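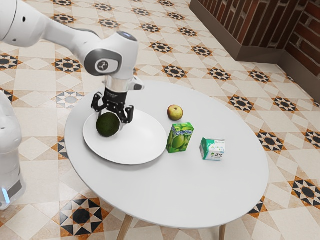 1 min read

28/03/2022

Okay diary, kitchen robots again! Felicidad and I argued all through lunch over whether a machine could clear her table yet. She says five years, I say she's dreaming (have you met an avocado?). A milk carton has nice flat sides, fine, but an avocado on a plate wants to roll, and squeeze it wrong and you've got guacamole. In the simulator you just hit reset. My kitchen has no reset, and I'd still be the one wiping up. Benjie wants to try the apple next. I said sure, after I finish the dishes by hand.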